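Wiping Down the Table, and What I Think of the Wemel Grippers After Six Weeks

A lot of you wrote in after my July post on getting wax off a marble-look tabletop, and half the questions were about the hand-held grippers I mentioned at the end. So let's do those now, plus a few cleaning tips I picked up along the way!

The set is the Wemel pair, one for each hand. Mine came to $263 with the little case (the Novemley pair costs more and has stiffer jaws). You hold them like a power drill, and whatever you do with them gets recorded so that a robot can learn the same chore later. I've mostly tried them on cloth, and cloth is where they get interesting.
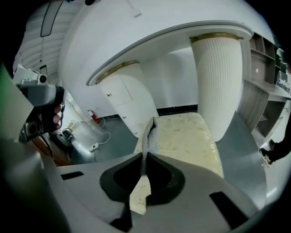
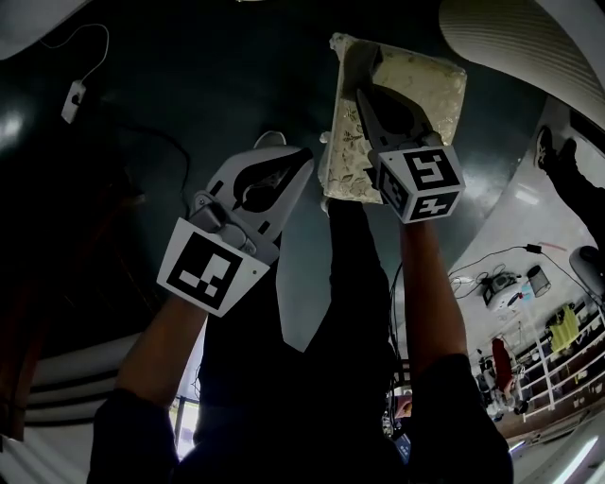

My tips so far, if you're thinking of getting a pair:

Start with something thick. A folded dish towel or a padded mat is much easier to grab than a thin napkin, which slides off the rubber unless you pinch it near a hem.

Slow down. I work at half my normal speed and still rush the corners.

Wipe the rubber with a barely damp cloth after every session — lint builds up fast, and then nothing holds. Skip the kitchen spray, it leaves a film.

Keep cables off the floor where you'll be turning around. I used a couple of Sallonis clips, 6 to a pack, and they've stayed put.

Do they beat your own fingers? No way. My wrists were tired by the end of the first afternoon, and I wish the handles were slimmer. But the grip on fabric is better than I expected, and Dijkstra (the shop I ordered from) swapped a squeaky one without any fuss. I'd buy them again, though I'd wait for a sale.

Next time, candle wax on upholstery. Bring your brown paper bags.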